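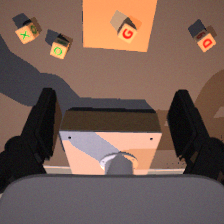
Vue depuis le poignet dans Furkau : les cubes à lettres, le G sur la plaque orange.

Furkau et la pince Tokel : un beau simulateur, et après ?
Par Wolfram Ostermann, 15 novembre

Imprimer cet article | Envoyer par e-mail

L'éditeur de Furkau promet qu'on peut choisir sa pince sans en acheter une seule. Le module coûte 694 euros par poste, avec un bras à plusieurs axes, la pince à deux doigts Tokel et sa concurrente, la Briratis. J'ai passé assez d'années à voir des démonstrations impeccables s'effondrer sur un vrai établi pour me méfier. Après l'avoir fait tourner, je me méfie toujours, mais pas pour les mêmes raisons.

L'installation a pris 40 minutes, dont une bonne moitié perdue sur une licence que le serveur refusait de reconnaître. La tâche fournie consiste à saisir des cubes marqués d'une lettre et à les poser sur une plaque orange. C'est une tâche de salon. Va pour le salon.

La caméra de poignet

C'est ce que Furkau réussit le mieux. Le corps de la pince occupe le bas du champ, les doigts entrent par les côtés, et les ombres tombent là où elles gênent, comme dans un atelier mal éclairé. 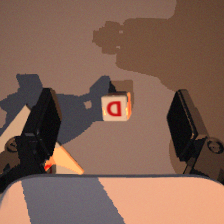

Doigts ouverts de part et d'autre du D rouge, ombres bleutées à gauche, brunes à droite.

Mon détecteur, réglé sur des images plus propres, a souffert. Il confondait volontiers le bord d'une ombre avec l'arête d'un cube, ce qui m'a appris davantage sur lui que sur la Tokel. Dommage que la texture de la table soit aussi régulière : un léger grain, aucune rayure, aucune trace de colle. Un réseau entraîné là-dessus aura des surprises.

La Tokel contre la Briratis

Sur 3639 essais avec la Tokel, j'ai relevé 831 échecs. La documentation annonce beaucoup mieux, sans préciser la position de départ des cubes. J'ai tiré les miennes au hasard, y compris de travers et tout près du bord de la plaque, là où un doigt de pince manque de place pour descendre.

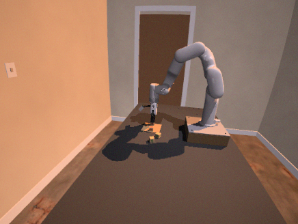 La Briratis s'en sort un peu mieux dans ces cas serrés, avec ses doigts plus fins. Je n'en tirerais aucune conclusion d'achat. Le coefficient de frottement par défaut est le même pour les deux modèles, alors que leurs garnitures n'ont rien de commun, et il faut fouiller un fichier de configuration pour le changer. En le baissant légèrement, j'ai inversé le classement. Un comparatif qui bascule sur un paramètre caché compare surtout des paramètres.

Autre agacement, le contrôleur Muñoz livré avec le bras suit les consignes avec une docilité suspecte. Ni jeu dans les articulations ni retard de communication, sauf à les ajouter soi-même.

La vue d'ensemble est plus utile que je ne le pensais pour repérer une mauvaise approche du poignet, à condition de la placer assez haut.
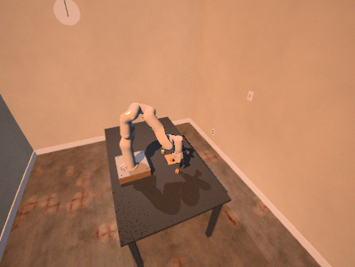
Faut-il payer 694 euros ?

Pour mettre au point une chaîne de vision, peut-être. Le rendu des ombres vaut le détour et les caméras se déplacent facilement. Pour choisir entre deux pinces, non, pas avec ces réglages d'usine. L'éditeur me dit qu'une mise à jour du modèle de contact est prévue pour janvier. Je referai les essais à ce moment-là, avec les mêmes positions de départ.

Commentaires

pince_monseigneur : Même constat pour le frottement. Chez nous la Tokel gagnait toujours, jusqu'à ce qu'un stagiaire ouvre le fichier de configuration.

Odile R. : Vous êtes sévère. Pour l'enseignement c'est très bien, mes étudiants ne cassent plus rien.

kp74 : Les positions de départ sont disponibles quelque part ? Je voudrais essayer avec notre propre contrôleur.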